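To: Plokeo members list
From: Visits Office, Plokeo
Date: January 4, 2026
Subject: Re: Open day at Tapley, questions from member groups

Dear members,

The Visits Office has received several replies to the first notice of the Tapley open day. The message quoted below raises most of the points that others have asked, and we are answering it on the list so that all groups have the same information.

> We would like to bring a party from our branch, but we need a few
> details before we put it to our members. Is the demonstration
> limited to watching, or may visitors handle the equipment? The
> notice mentions "hand-held work" and several of our people took this
> to mean that no robot arm would be running. Is that correct? Two of
> our party cannot stand for long periods. Finally, is there a charge,
> and by what date must we send names?

Demonstrations. There will be 2 demonstrations, one in the morning and one after lunch. They cover the same material, and groups need attend only one. The morning session is usually the quieter. Each runs for 40 minutes, with time for questions at the end. The Plimach arm will be running in the main hall during both sessions, behind its guard rail. Visitors may watch it from the marked area but may not enter the cell.

Hand-held work. This takes place in the side room at tables. Staff use grippers held in the hand to show how a task is done, and the recordings are later used in teaching the arm. Visitors who wish to try a gripper may do so under supervision. Long sleeves should be rolled back and loose bracelets removed. Children under 12 may watch but may not take part.

Seating. Chairs are provided in the side room and along the rear wall of the main hall. Please tell us in advance if a member of your party needs a seat near the front. The entrance from the parking lot is level. The upstairs gallery can be reached only by stairs and is not part of the tour.

Numbers and charges. The open day is free to member groups. The building can admit 57 visitors in each session, and places are given in the order in which requests arrive. Names should reach this office no later than two weeks before the visit. A group that has to withdraw is asked to say so promptly, as there is already a waiting list for the morning.

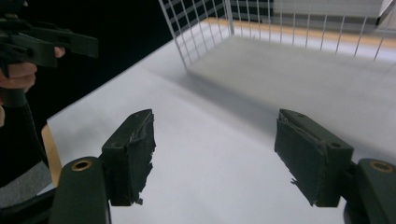
Care of the grippers is a subject on which we are often asked, and the staff at Tapley will speak on it in the side room. Finger padding takes most of the wear in this kind of work. On the pair of fingers nearest the camera the black padding is torn and frayed, with strips hanging from the edges, while the brass-colored inserts in the brackets are easy to make out. Groups that run grippers of their own are welcome to bring questions about padding materials and how often they should be replaced.

Photography is allowed in the side room. In the main hall it is allowed only from the marked area, and without flash. The Prarix control screens may not be photographed.

A second open day is planned for July. Groups that cannot be given places on this occasion will be offered them first for that date. Please quote reference 1827 in all replies, and send them to the Visits Office directly instead of to the full list.

Visits Office
Plokeo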